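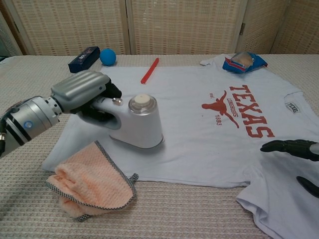 Chapter Six
Looking After a Two-Armed Cell

What this chapter covers
The daily check and the start-up order
Fingers, pads and finger joints
Setting the grip on a hand tool
Teaching the table height
Water, heat and cloth
Keeping the cell log

Before you start
You should have read Chapter Four (stopping and isolating a cell) and the part of Chapter Five that deals with frames and zero positions. The exercises need a cell you are allowed to switch off. If you are working from the book alone, use the log pages in Appendix C.

6.1 The cell used in this chapter

Most of the cells in this book do one job. A part arrives in the same place each time, the arm picks it up, and the part leaves. Faults in cells of that kind tend to show up quickly.

The Henar cell is different. It is a two-armed cell at the Melnyk laundry and repair works in Drirnstead, and it was put together to try out clothes care on a flat table: laying a shirt out, smoothing it, going over it with a handheld steamer, folding it and putting it to one side. The table is an ordinary one with a cloth on it. The tools are the sort sold for use at home. Other small things may be left on the table on purpose, and the cell is expected to work among them.

The works occupies a building put up in 1929 as a dye house, and the floor slopes towards the old drains. That matters to section 6.5. The cell stands at the high end, where the slope is least, and its table has a screwed foot at each corner.

The controller and the hands were supplied by Heteo. The hands are electric, with jointed fingers, and each can be taken off its wrist without disturbing the arm. Where this chapter gives a setting, it is the setting used on this cell. Yours will have its own, and they should be written on a card fixed inside the controller door.

Yvette Leclerc looked after the cell for its first two years and wrote most of the check sheets reprinted in Appendix C. Her notes are used throughout the chapter, sometimes word for word.

6.2 The daily check

The daily check takes 15 minutes with the power off and the arms parked. Do not shorten it by running it with the arms live at low speed. Some of the checks put your hand between the fingers.

Work from the base outwards. Start with the bolts at the foot of each arm and look for the paint line across each bolt head and on to the plate. If the two halves of a line no longer meet, the bolt has turned. Do not simply nip it up and carry on. Record it, set it to the figure on the card, and draw a fresh line.

Next follow the cables along the arm to the wrist. Look for shine on the outer cover, where a cable has been rubbing, and for a clip that has slid along and left a loop. A loop is easily missed when the arm is parked because the parked position is the one in which the cables hang best. If you find one, turn the wrist by hand with the brake released, as described in section 4.7, and watch what the loop does.

At the hand, check the back cover first. A ribbed cover collects lint between the ribs, and on a clothes cell it does so every day. Brush it out along the ribs with a dry paintbrush. Compressed air drives the lint inwards and is not used on this cell.

Then check the fingers, which have a section of their own below.

Last, look at the table. Run a flat hand over the cloth to find folds and anything that has got underneath. Leclerc's sheet has a line at this point which reads: "Pins, buttons, pen tops. Lift the cloth if in doubt." A button under the cloth is enough to tip a steamer that has been set down upright.

Start-up order

Switch on the controller and wait for it to finish its own checks. Release the stop button on the left arm, then the one on the right. Send both arms to their zero positions one at a time, left first. Only then open the hands. If the hands are opened first, a finger can touch the other arm's wrist on its way past, and the controller will record this as a collision and lock both arms.

Shut-down is the same list read backwards, with one addition: no tool is left in a closed hand overnight.

6.3 Fingers and finger joints

A finger fault rarely begins as a finger that will not move. It begins as one that moves late. Ask the hand to close slowly with nothing in it and watch from the side. The fingers should start together and meet together. If one starts after the others, the usual causes are lint in a joint, a dry joint, or a worn drive band, and they should be looked for in that order.

To clean a joint, open the hand fully, isolate it, and pass a strip of lint-free cloth through the gap at the joint. Pull it in one direction. Sawing it back and forth packs the dirt into the corners. Jointed black fingers do not show dirt well, so use a lamp held low and to one side.

Use the dry lubricant named on the card and no other. Oil from a finger joint will mark a pale shirt, and the mark may not show until the shirt has been pressed.

Drive bands are changed as a set, even when only one has stretched. After a change, the hand is opened and closed 200 times with nothing in it, and the closing position is taught again at the end. People are tempted to teach it first and run the hand in afterwards. The bands settle during the run, and a position taught before they have settled will be wrong by the following morning.

6.4 Setting the grip on a hand tool

A handheld steamer is an awkward thing for a machine to hold. It was shaped for a person's palm, with a curved handle and a button where a finger or thumb would fall. Its weight changes as the water goes down. When it is set on its base, the handle is well above the cloth and everything the arm does at the handle is made larger or smaller by the time it reaches the base.

Set the grip in three stages.

Stage one: position. Stand the steamer on the table, empty and unplugged. Bring the open hand to the handle by hand guiding, and stop when the handle sits between the fingers without touching either side. Check that no finger will come down on the button as the hand closes. Check also that the hand is clear of the tank cap. Save this as the approach point.

Stage two: force. Close the hand at the lowest force on the scale and lift the steamer 5 mm. It will probably slip. Lower it, raise the force by one step, and try again until it lifts cleanly. Then add one further step, and stop there. A smooth plastic handle will bear a good deal of force before it cracks, but the seam along it will open long before that, and an opened seam lets steam into the handle.

Stage three: weight. Fill the tank to its line, close the cap and repeat the lift. If the steamer now hangs at an angle, move the approach point along the handle. Do not try to cure the angle by gripping harder.

Write all three results in the log, with the make of steamer. When the steamer is replaced, even with one that looks the same, all three stages are done again.

The second hand

While one hand holds the tool, the other keeps the cloth flat or waits near it. Its resting height is set separately. On the Henar cell the waiting hand is kept low over the garment with its fingers held out – low enough to reach the fabric quickly, high enough to pass over a seam. If it begins to catch on collars and hems, look at the table height before you change the hand.

6.5 Teaching the table height

The controller knows the table as a flat plane. It finds that plane from three touches, one near each of the two front corners and one at the middle of the far edge. The touches are made with the cloth on. A woven tablecloth gives a little under a finger, so use the light touch setting and make each touch twice. If the two readings at a point differ, smooth the cloth and start that point again.

Teach the height after any of the following: the table has been moved, the cloth has been changed or washed, a hand has been off its wrist, or a foot of the table has been turned. On a sloping floor, the last of these happens more often than you would think. Someone feels the table rock, gives a foot half a turn, and does not mention it.

Leclerc's notes for May give a case worth reading slowly. Over several shifts, the left hand had been setting the steamer down with a knock. The grip was reset twice and a drive band was suspected. The fault was a folded shirt label that had been swept under the cloth at the very place where the first touch was made. The plane had been taught slightly high at one corner, and so was wrong across the whole table. Her entry ends: "Reset grip to old figures. Nothing was wrong with it."

6.6 Water, heat and cloth

Fill the tank away from the cell. Wipe the outside of the steamer before it goes back, and wipe the handle twice. Keep a dry towel on the table or within reach of it, and change it daily.

The steamer is not switched on until a person has watched the arm go through the full path with it cold. This applies after every change to a grip, a height or a path, however small. Nor is it left standing on fabric while switched on. For setting-up work the steamer may stand on a shirt, unplugged, and a shirt that is no longer wanted for wear should be used.

Printed garments need a path of their own. The heated head is kept off the print, and the path is taught around its outline with a clear margin. Use a real printed shirt for this, laid as it will be laid in use, with whatever wrinkles it has.

6.7 The log

Each entry has the date, the arm, what was found, what was done, and initials. The sample page in Appendix C was opened on August 12, 2022 and is printed as it was written, crossings-out included. Read it through once before trying Exercise 6.1, which asks you to find the entry where a setting was changed and the old figure was not kept.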